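3.2 Container type and storage of samples

Drinking water in the Gustura district is drawn from two sources, a spring above the village of Skanel and a borehole at Perkska. Most households store it for some days before drinking it, and the container they choose varies widely. Older homes still use glazed jugs with a lid. Younger families mostly refill clear plastic bottles, which are light to carry up from the tap and can be left on a windowsill. Earlier work in the district looked only at the quality of the water at the source and did not follow it into the kitchen.

We visited 26 households in September and asked each to fill one container as they normally would. The containers were kept indoors at room temperature for 30 hours. Samples were then taken from the upper part of the water and sent to the Hrnčiar laboratory, where they were tested for turbidity, free chlorine and total plate count. Households that boiled their water first were recorded separately and are left out of Table 4.

The shape of the container matters for cleaning. Ridges and narrow necks are hard to reach with a brush, and a film can build up in the grooves when a bottle is refilled many times without being scrubbed. We therefore noted for each container whether the inner wall was smooth or ridged (Figure 3). 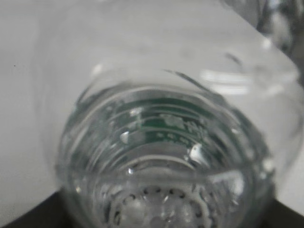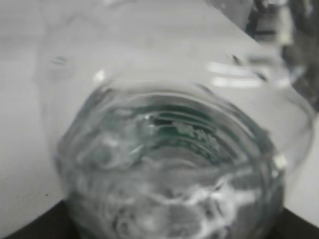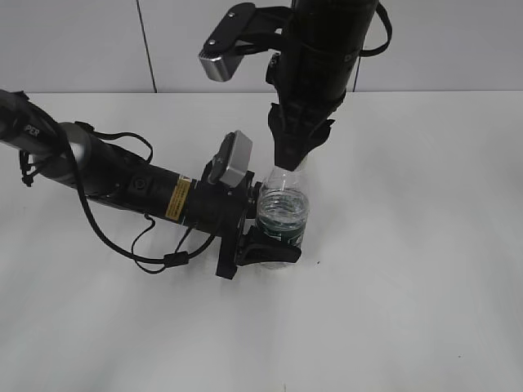
Figure 3. Clear containers: (a) moulded rings in a plastic water bottle; (b) rings inside the mouth of a container, with bubbles in the liquid; (c) a clear plastic water bottle held upright on a white tabletop.

3.3 Household interviews

Interviews lasted 25 minutes and were held in the home, usually in the kitchen. We asked who fetched the water, how often the container was washed and what it was washed with. Answers on washing were the least reliable part of the interview, and in several homes two members of the family gave different replies. Where this happened we kept the answer of the person who filled the container. Travel costs to the outlying farms were not recorded.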